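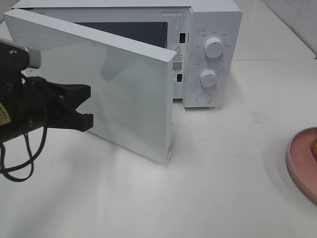
Breaker trips when microwave and kettle run together, rental kitchen

Posted in: Home & Kitchen > Electrical, small stuff
Tags: breaker, microwave, apartment, countertop

Fabian Hofstetter
Joined in May, 5 posts

Hi all. Moved into a ground floor apartment on the Mestton side of town, older building, kitchen is tiny. Problem is the power. If the microwave is going and somebody turns on the kettle, the whole counter dies. Also the fridge light goes out, so I'm guessing the fridge is on it too? Bedroom and bathroom stay on.

Goes like this. Microwave on high, fine. Kettle alone, fine. Toaster alone, fine. Microwave plus kettle, maybe half a minute and then click. Microwave plus toaster, sometimes makes it through a slice of toast, sometimes doesn't. Last Friday it went three times before 8 in the morning and I ate cold oatmeal and left.

Panel is in the hall closet behind the coats. Labels are in pencil and mostly useless. One says KIT and one says KIT 2 but flipping KIT 2 doesn't seem to turn off anything at all. The one that trips is KIT, it has a 15 on the handle.

Things I tried:
- different outlet on the same counter, no change
- unplugged the coffee grinder and phone chargers, no change
- ran an extension cord from the hall outlet for the kettle. That worked but the cord goes across the doorway and I already tripped on it
- reset the breaker, obviously, many times

Building manager said "don't run both" and hung up more or less. Microwave came from my sister, works great otherwise, and I really don't want to buy a smaller one.

What I want to know. Is it the microwave, the kettle, or the wiring? Is it dangerous to keep resetting it? And can I just get a bigger breaker put in, like a 20? My uncle says that's a ten minute job.

Thanks, sorry for the long post, typing this on my phone at work

3 replies, sorted by most helpful

Mechthild Moser
Joined long ago, 1174 posts

First thing. Do NOT put a 20 in there. Your uncle is wrong, sorry to your uncle. The breaker is there to protect the wire in the wall. If the wire is sized for 15 amps and you put a 20 on it, the wire can get hotter than it's meant to and the breaker just sits there and lets it. That's how you get a fire inside a wall. Also it's not your panel, you rent.

Now the math, it's easy. Watts divided by volts gives amps. In the US your outlets are 120 volts.

Kettle: most of the electric ones are 1500 watts. 1500 / 120 = 12.5 amps.
Microwave: look at the label on the back or inside the door edge. There are two numbers. The one on the box (say 1000 watts) is cooking power. The one you want is INPUT, and that will be higher, often 1500 or so. So another 12.5 amps.
Toaster: two slice, say 850 watts, 7 amps.
Fridge: a couple of amps when running, more for a second when it kicks on.

Kettle plus microwave is 25 amps on a 15 amp circuit. It is going to trip every time. A breaker doesn't jump the instant you go over, it heats up and then goes, so your half a minute makes sense. Microwave plus toaster is 19 and change, less over, takes longer. Whether you finish the toast depends on if the fridge happens to be running. So nothing is broken as far as I can tell from what you wrote. The microwave is fine, kettle is fine, breaker is doing its job.

Is resetting dangerous. Once in a while, no. Three times before breakfast, I'd stop. Breakers wear out, and a worn one can start tripping early or, worse, not trip. If you ever smell anything hot, hear buzzing from the panel, see brown marks on an outlet or feel a warm cover plate, turn it off and leave it off and call somebody. Same if it trips with nothing plugged in.

What I'd do, in this order.

Map the circuits. Get a lamp or a cheap plug-in night light. Turn off KIT. Walk round and plug the lamp in every outlet in the apartment, write down which are dead. Turn KIT back on, turn off KIT 2, do it again. Check both halves of each outlet, top and bottom, in old kitchens they are sometimes on separate breakers. Check behind the fridge and behind the stove. Check the outlet low down near the floor that you never use. KIT 2 has to go somewhere. Could be a disposal, could be an outlet behind a cabinet, could be a dead run from a remodel.

If you find one that's on another circuit, that's your kettle spot. Done, no money spent.

If there isn't one, then it's one at a time. Kettle takes four minutes. Start it, get your cup out, then do the microwave.

About the extension cord, please stop. Thin household cords are not meant for a kettle. Feel it after a boil, bet it's warm. And you already fell over it. If you absolutely must for one day, a short heavy 14 gauge or 12 gauge, fully uncoiled, not under a rug, not through a door that closes on it.

Then write to the manager. Write, don't call. Say the kitchen counter and the fridge share a single 15 amp circuit, it trips in normal use, and ask if KIT 2 is connected to anything. Ask for a licensed electrician to look. They might not have to bring an old building up to the current rules but they do have to keep it safe, and a letter is harder to hang up on. Keep a copy.

Wendelin Tanner
68 posts

agree with most of that. had this same thing in my last place, kettle and microwave, drove me nuts

two things that helped me

1. stovetop kettle. if your stove is gas, or electric on its own big breaker (they nearly always are), then boiling water there takes nothing off the counter circuit. got mine secondhand, works fine, it whistles which the dog hates
2. lower power on the microwave does NOT help btw. I tried. most of them just switch full power on and off, so when its on its pulling the full amount. there are inverter kinds that really do go lower but check yours before you count on it

also move the fridge question up the list imo. if the breaker goes while your at work and you dont notice, theres your groceries gone. lost a whole freezer drawer over a long weekend. cheap fridge thermometer, leave it on the shelf, look at it when you get home. if it's above 40 for more than 2 hrs toss the meat and milk

didnt find a hidden outlet in my case. landlord did finally run a new line but it took him till the next tenant lol

Brigitta Pichler
5 posts

Have you tried a power strip? We have a Trellex one and plug it all in there, never any trouble. Ours is a new house though.

Comments on this reply

Mechthild Moser: A power strip gives you more holes, same circuit. And most strips say right on them not for heating appliances. Please don't put a kettle and a microwave on one, Brigitta. Straight in the wall.

Brigitta Pichler: Oh. OK will move the toaster oven then. The strip does get a bit warm now you mention it

Mechthild Moser: Yes move it today.

Follow-up from the original poster

Fabian Hofstetter

OK so did the lamp thing tonight, took maybe half an hour, mostly moving the fridge. Results.

KIT is both counter outlets, fridge, the light over the sink, AND one outlet in the living room on the other side of the wall. Where my space heater was. Which I'd been leaving on low in the mornings. So that explains Friday I guess.

KIT 2 is one outlet, way down behind the trash can, painted over. Scraped the paint off the face with breaker off, then chickened out and stopped. Haven't plugged anything in it. Is it ok to use if the slots have paint in them?

Microwave label says input 1450 W. Kettle says 1500. So yeah, your numbers are right.

Heater is moved to the bedroom, that's a different breaker. Emailed the manager, asked about KIT 2 and the electrician like you said. Told my uncle no on the 20, he is not convinced

Mechthild Moser
Don't use it painted. Paint in the slots means bad contact and bad contact means heat. Replacing an outlet costs a few dollars in parts and it's the landlord's job, so add it to the email. Ask them to check what size the KIT 2 breaker is and if the outlet is grounded while they're in there, and since it's a kitchen, GFCI. Counter height would be nice too but see what you get.

And good that you found the heater. That thing is probably 12 amps by itself on high, keep it off anything you share with the kitchen.

Wendelin Tanner
was gonna say, its always the heater. when I moved in here it was a hair dryer on the other side of the wall, neighbors kid every morning at 7. different story, whoever wired that place shoud be ashamed

Fabian Hofstetter
Manager wrote back. Electrician is coming, morning slot. Going with the stovetop kettle til then. Marking Mechthild's as the accepted one, thank you both. Will post what he says about KIT 2.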